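Imprimir | Enviar por correo electrónico
Widad Nseir y Luana Macedo
6 de junio de 2020

4. Lo que cambia en el puesto de trabajo

Cuando llegamos a la planta de Skistwood, el taller de verificación llevaba ya 13 meses conviviendo con las pinzas de mano, y quizá por eso las primeras conversaciones fueron tan amables y tan poco técnicas: se hablaba de turnos, de muñecas cansadas, de quién había enseñado a quién. Las operarias que antes comprobaban piezas con los dedos guían ahora una pinza y dejan registrado el gesto, que después sirve para programar las estaciones automáticas. Durante el estudio se recogieron 1.222 registros de maniobra, y agradecemos de corazón la paciencia con que nos explicaron cada uno de los que no entendíamos - que fueron bastantes.

Una parte del oficio que no habíamos previsto es la atención a los dedos de la herramienta. Las caras interiores se marcan con roces pequeños y las operarias los revisan antes de empezar, con la misma naturalidad con que otras personas limpian las gafas. 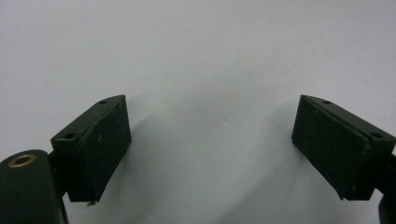 ¿Quién decide que una herramienta debe retirarse para su revisión? La decisión corresponde a la operaria que la usa, que lo anota en la hoja del turno y avisa a mantenimiento sin necesidad de autorización previa.

Este pequeño margen de decisión fue, según Siham Ragab, lo más valorado por la plantilla, y nos parece justo detenernos en él. En Toniswood, donde el cambio se hizo más deprisa, las revisiones dependían del encargado, y las entrevistas recogen una incomodidad que en Skistwood apenas aparece. En los ejercicios con la bola roja y el conducto transparente (figura 2) el trabajo exige, además, acostumbrarse a una clase de coordinación que varias entrevistadas compararon con aprender a coser a máquina.
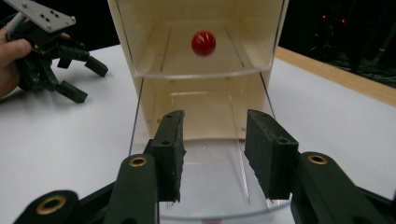
Figura 2. Ejercicio con bola roja y conducto acrílico; dos pinzas de mano.

4.1. El aprendizaje y los ritmos

De las 20 personas entrevistadas, solo 2 pidieron volver a su puesto anterior. Las demás hablaron de un cansancio distinto, menos de manos y más de cabeza, que Pirjo Sjöberg ya había observado en Eskola y que nosotras encontramos casi con las mismas palabras. Se nos repitió mucho que las pausas, pensadas para el trabajo manual de antes, caían a destiempo - demasiado tarde por la mañana y demasiado pronto después de comer.

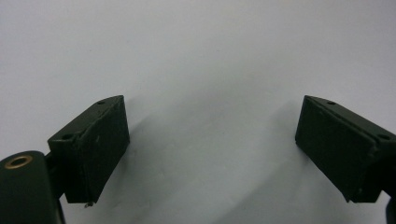
Kalevi Saarela propuso adelantar la primera pausa y partir la segunda en dos, y la dirección aceptó probarlo en julio. Nos habría gustado incluir esos resultados, pero el calendario del estudio no lo permitió, y quedan para el informe conjunto con Eltis, donde se tratará también la cuestión salarial, que aquí solo hemos podido rozar.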